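Workshop Tips: Setting Up a Bench for Hand-Held Gripper Work
By Fergal Mulligan

Momby moved part of its assembly staff onto demonstration recording in September. The notes below come from the first 11 shifts and are meant for anyone converting ordinary benches to the same use.

1. Fix the table height first. Wrists tire before shoulders do. Set the top slightly below elbow height for the shortest operator on the rota and give taller operators a wider stance.

2. Leave a full arm's length between stations. A person in a headset has a poor sense of what is beside them. Mark the standing area with floor tape and keep visitors outside it.

3. Inspect the finger pads at the start of every shift. Wipe foam with a barely damp cloth and let it air dry. Solvent cleaner lifts the adhesive.

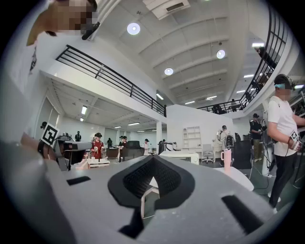
4. Keep the marker cubes clean. A greasy thumbprint under strong ceiling light is enough to lose tracking. Hold the tool by the handle when passing it to a colleague.

5. Adjust the chest straps over the clothing worn for the work. A strap set over a T-shirt will bind over a coat.

6. Reset the bench the same way each time. Print a card with the start position of every object and tape it to the table leg. Our target was 80 recordings per shift, and most of the shortfall came from objects returned to the wrong spot.
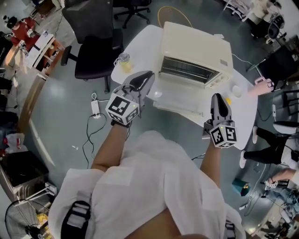
7. Cable routing takes longer than any other part of setup. Plan it before the tables go in. A power strip on the floor with black cables trailing toward the table, as at the toaster oven station, should sit on the side where no one walks. Cover any run that crosses a path. Coil the slack and tie it with hook-and-loop, never with wire.

8. Rotate tasks. Operators at the Hayes site changed stations every hour and reported less forearm strain than those who stayed put. Keep chairs within reach for the breaks.

9. Log faults on paper at the bench. The Uvier software records dropped tracking, but it has no field for a loose trigger or a worn pad. 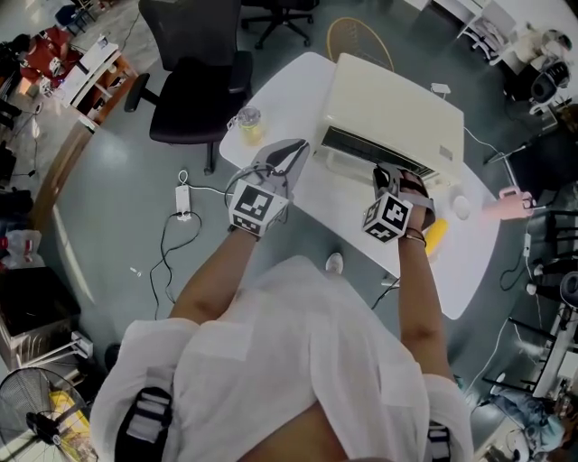 10. Rewrite the job sheet. Staff who used to be measured on finished units were still being measured that way two weeks in, and they rushed. A slow, clean motion is the product now. We logged 1,749 usable recordings once the old unit count was dropped from the sheet.

11. Tell people what the recordings are for. At Murkance the packing crew learned from a notice that their line would be partly automated, and attendance at the recording benches fell. Put the planned changes, the affected shifts and the retraining hours in writing before the first session.

Spare pads and straps are in the gray cabinet by the tool crib. Sign for them.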